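Notebook, 10/7/20 – scooping with the arm, wrist force vs. no wrist force

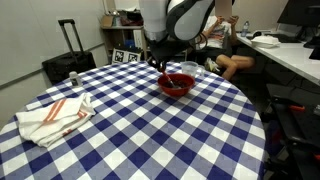 Right, picking up from where I left the list last time. The question for this round was whether the wrist force signal is earning its keep in the scooping policy, or whether we could drop it and let the camera do all the work. I had a strong hunch it was doing very little. I was wrong, or at least wrong enough that I've had to rewrite half the plan!

Setup first, so that I can find it again. Same arm, same gripper, red-handled spoon, red bowl on the round table with the checked cloth. The cloth stays. I know we talked about going back to the plain one, but the Urden demos were all collected on checks and if I swap it now I've changed two things at once. Config is saved as batar-scoop-3 on the shared drive (batar being the policy code, for whoever reads this in January and has forgotten our names for everything). Spoon is gripped by the handle and set at an angle by the start script, and the script refuses to run if the gripper width is off, which saved me twice today.

Two versions of the policy:

A – camera plus wrist force, the one from the Urden demos.
B – camera only, same demos, same number of training steps, force channel zeroed before training. Zeroed before, please note. Last time somebody (me) zeroed it only at run time and got a lovely dramatic result that meant nothing at all.

Total of 187 scoops over the two versions, swapping every few so that any drift in the food hits both. The food does drift. It gets pushed up one side of the bowl and packs down, and by the end of a block you are scooping something quite different from what you began with. I stirred it back between blocks but not between scoops.

What counts as a success: spoon comes up with food on it, and the bowl stays where it was to within a finger's width. I did the finger by eye. Yes, I know.

Main result. A is better, and nearly all the difference is in the bowl moving. Getting food on the spoon is much the same for both, which surprised me. B goes in at a perfectly sensible place, gets a decent load, then keeps pressing as if the bottom of the bowl were a bit further down than it is, and the whole bowl slides away over the cloth. A feels the bottom and eases off. You can see it nicely in the traces, there's a little bump in the vertical force and then the path flattens out. With B the force just climbs until the spoon slips or the safety limit trips. I set the limit low on purpose (2000 in the controller's own units, still haven't worked out the conversion, it's on the list).

Where it gets odd is run 1977. Run numbers carry on from the old Hundumham series, by the way, we have not done that many scoops on this table. 1977 is a B run and it does exactly what A does: touches, eases off, flattens, comes up with a good spoonful. No force input whatsoever. I watched the replay a good few times. My best guess is that the spoon handle tilts slightly in the gripper when the tip meets the bottom, and the camera picks up the tilt. So there is contact information in the picture, it's just faint, and B only finds it now and then. If that's right then a closer crop on the handle ought to help B a lot. If it's wrong then 1977 was luck and I should stop staring at it.

Things that went wrong or were fiddly:

The spoon creeps in the gripper. Over a block it turns a little about its own length, and after that both versions come up with less. I re-gripped at the start of each block but I'd like a flat on the handle, or some of that grippy tape. This could be eating into the results for both, and I can't separate it out from the packing of the food. Annoying.

The cable down the side of the arm showed up in the wrist readings again on the far side of the bowl. Small steady pull, same every time. I subtracted it with the Stöckli correction (free-air pass first, then take it off) and the traces came out clean. Must do the free-air pass with the spoon in the gripper, otherwise the weight's wrong.

First block of A had the wrong lighting setting in the config. Threw it out, and it isn't in the total above.

A few thoughts before I lose them. The easy reading is "force good, keep force", and for the write-up that's probably where we land. But I think the more useful thing is the split between the two failures. Choosing where to go in seems to be a camera job and is more or less done. Knowing when to stop is a touch job, and the demos have very little of it, only that short moment at the bottom of each scoop. So collecting more whole scoops may be a slow way to improve. What I'd rather have is a pile of short ones that start with the spoon already in the food and just go down, touch and come up, with the food at different depths. Quick to collect too, you could do a whole set before lunch.

Also, the bowl sliding is partly a cloth thing. On something less slippery B would look much better than it does here, and a reader would be right to ask. Worth one block with a rubber mat under the bowl, purely to see how big that effect is. If B catches up completely on the mat then I'll have to word the claim a lot more carefully.

Next:

– B again with the camera crop tight on the handle
– rubber mat block, both versions
– tape on the spoon handle, then repeat one block of A to see if the creep stops
– short "touch and lift" demos, try a small set before committing
– work out what the safety limit is in newtons, finally
– rename the run folders so Hundumham and Urden stop getting mixed up

Traces and replays are in the usual folder under today's date. The thrown-out block is in there as well, marked bad, please don't average it in.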